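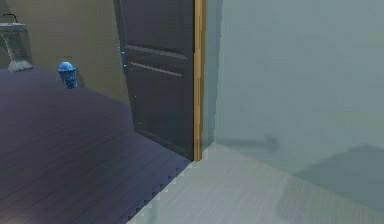

A dark gray door, partly open.

Wednesday, February 28, 2024

I have been going to the races at our little half-mile track for longer than I want to admit, and every winter the same argument starts up again in the line for coffee. Should the big stakes day keep getting bigger? This year the new money has made it louder than usual, so I'm going to say my piece, and you can yell at me at the rail when the gates open.

I don't like the giant purse day. There, I said it!

Don't get me wrong, I love a crowd. I love seeing families who only come once a year, and the guy who bets on gray horses because gray is lucky, and all those hats. But when most of the season's prize money gets piled onto one Saturday in September, the other Saturdays go hungry. Last season we had a card where the feature drew five horses and one was scratched before lunch. I drove 97 miles for that. The horse I came to see, Fashola, was being saved for the big day, and so was pretty much everything else in the county with four good legs.

And who can blame the trainers? If you've got a decent sprinter and you can run him for peanuts in June or for a real check in September, you wait. I would too (and I'd probably brag about my patience). The trouble is that a small barn can't wait. Hay bills come every month. The blacksmith wants to be paid every month. A barn with seven horses lives on the ordinary races, the third on the card, the ones where the winner's owner buys everybody a sandwich and that's most of the profit gone.

My favorite horse of the last few years is a mare called Zetora, who has never come within shouting distance of a stakes race. She's small, she hates mud, and she runs the turn like she's late for something. She has started over 40 times, which you don't see much anymore, and I'd guess she has earned her oats and not a lot else. She is the reason I buy a season pass. Horses like her fill the cards, and people like me turn up for horses like her.
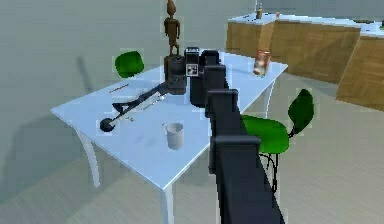
So what would I do with the money? I'd take a slice off the top race and spread it over the maiden and claiming races from spring on. I wouldn't gut the big day. Let it stay the richest card of the year, with the band and the fried fish and all the rest. But does the winner really need that much more than second place? I stood by the paddock the day Pollosora beat Rumo by a nose, and I promise you I wasn't thinking about the check. I was screaming my head off, same as everybody, and I had two dollars on the loser.

People tell me the big purse brings in outside stables, and sure, it does. They van in, win, and van home, and we get a nice photo for the wall by the snack bar. I'm glad to see good horses from anywhere. I'd just like a few of them to come back in May, and for that there has to be something worth running for in May.

The other thing I hear is that big numbers get the track in the news. Fine, but I've never met a regular who got hooked by a number. I got hooked on a cold afternoon with hardly anybody there, when an old gelding came from last on the outside and a stranger hugged me so hard I dropped my program. It was a cheap race too. I still remember which way the wind was blowing.

The spring condition book should be out in a few weeks. I'll be looking at the purses for the bottom races first, and if they've gone up even a little, the coffee's on me opening day.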